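Jar lids: storage and returns

A reminder on closures before the April refill round. The stock sheet now lists 2148 jars and 2223 lids, and the surplus is deliberate. Lids wear out before jars do, and a jar without a sound lid can't go back on the shelf.

Most returns problems come from lids that have been put away on their jars. A closed jar holds whatever smell was in it, and the liner takes that smell up over a few weeks. Wash the two parts separately, dry them separately, and store them apart. Lids go flat in the shallow trays, one layer deep. Stacked lids mark each other on the top face, and the ridged type holds grit between the rings.

Aatos Vuorinen has revised the checking procedure. Place the lid on a level surface, top face up, and press lightly at opposite points of the rim. A lid that rocks has warped and should go in the reject tub. Turn it over and look at the liner for splits, then run a fingertip round the inside of the wall. Plastic lids tend to crack low on the side wall first, so check there before looking at the top.
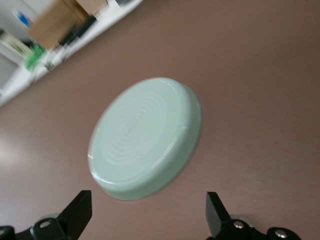
Colours and sizes

Pale green lids are for dry goods only: rice, lentils, oats, tea. White lids are for anything with oil in it. Please don't swap them to make up numbers. The Woletero jars take the 61 mm lid and nothing else will seat properly, although the older Rodier lid will appear to fit for the first half turn.

Concentric ridges on the top face need a soft brush and warm water with a little washing-up liquid. Scouring pads dull the finish and make the next wash harder. Labels go on the jar, never on the lid - adhesive is difficult to shift from the grooves.

Returns

Trays hold 20 lids each. Part-filled trays are accepted if the size is written on the end. Rejects should be handed in as well, in the tub, so that the stock sheet can be corrected. Queries about sizes to Oskari Rautiainen at the Faltmont store.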